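Search this site
Talks and slides
Rima Ghanem
9/17/18

Speaker notes: opening doors in simulation with the Urkier planner

Slide 1. Why doors
Say who I am and that the work was done at Beltitz. Doors are a small planning problem with a lot of contact in it. The arm has to follow an arc it doesn't choose. If the hinge estimate is off, the forces climb fast.

Slide 2. The setup
We ran 400 episodes in simulation. Each one randomizes hinge position, door weight and starting pose. The planner replans at 20 Hz and takes its input from the wrist view. Mention that the Ollesden branch used joint states only – don't get drawn into comparing the two yet.

Slide 3. Wrist view
Point to the two fingers, then the dark edge running down between them. The perception module fits a line to that edge and passes it on. Point out the bright area on the paneled door too. Its border is jagged, and an edge detector will take that for geometry if you let it.

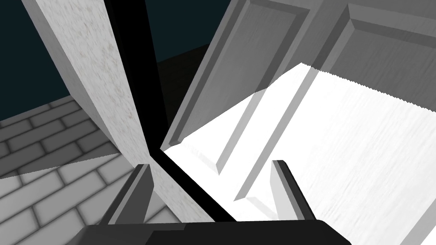
Slide 4. What failed
117 episodes failed. Most were bad line fits, where the detector locked onto a lighting border or a molding. The rest were planner timeouts. Show the log from Quiroga here, 2 minutes at most.

Slide 5. Next steps
Add a depth check before accepting a line. Slow the arm down when the fit is poor – the controller already has a flag for it. Take questions.

Get new talks by email. Subscribe to the newsletter
This site uses cookies. Accept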